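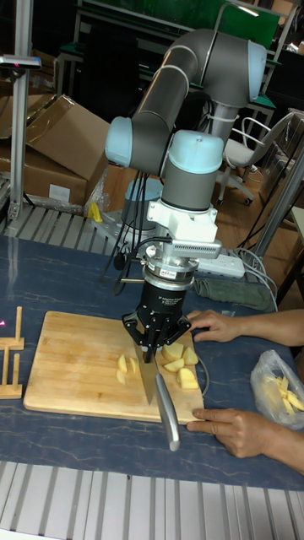 January. Potato work again, four to the bag from the Prarka stall, the pale waxy kind. One was soft at the end and went in the compost pail. The other three came to 695 grams unpeeled, and I did not weigh the peelings, so the yield figure is missing from the notebook for the second time this month.

Chunks today, for the soup. I have given up on even dice. Waxy potatoes hold their edges in the pot whatever shape they start out, and a flat piece next to a fat wedge only matters if the pot comes off the heat too early. The last batch was cut in six big pieces per potato and they were still chalky in the middle at the time the recipe gave. I wrote 20 minutes in pencil over the printed 15 and that has been right since.

The light wooden board is the good one for this. Rounded corners, easy to rinse, light enough to carry to the pot and tip. Its fault is that it travels. The table is smooth and so is the underside of the board, and a potato resists the blade right up to the moment it gives, at which point everything moves a little. A hand on the near corner, fingers curled over the edge, stops most of it. A damp cloth underneath stops nearly all of it, but then the cloth has to be dried flat or it smells by the next day. I tried the silicone mat from Diketti in the fall. It held the board well and picked up every crumb in the room. It is now under the printer.

Cutting straight down, tip first, is harder on the board than rocking the blade. The marks are short and deep and they hold starch. After rinsing I went over the surface with coarse salt and half a lemon, then stood it on its long edge against the wall to dry. Oil tomorrow if it looks gray. The bottle says every month. My record says every second month, and no cracks so far.

Knife: the one with the metal handle. I like it for cleaning, there being no seam or rivet to trap anything. I like it less with starch on it. Potato leaves a film that feels like nothing for the first few cuts and then like soap. Wiped the handle twice. The edge is due for the stone. It went through the flesh without trouble but dragged on the skin of the onion afterward, and the onion is the better test. Kazmi will do a kitchen knife while you wait, but the stone is in the drawer and I should use it.

Soup as follows. Onion, butter, a leek with most of the green left on, potato chunks, 2 bay leaves, water to cover. Salt at the start and again near the end. The Zesuner stock powder stayed in the cupboard – it makes everything taste like the packet. Half the potatoes mashed against the side of the pot, the rest left whole. Thick enough without flour. It needed pepper and got it at the table.

Three portions in the freezer, two in the refrigerator. The flat containers stack better than the round ones but the lids have started to lift at one corner when frozen. Labeled with masking tape.

For next time: peel over the scale pan. Cut the wedges from the round end smaller. Buy leeks, the last one is gone. Electric meter read 246 before I lit anything and I forgot to read it after, so the cost per pot is still unknown.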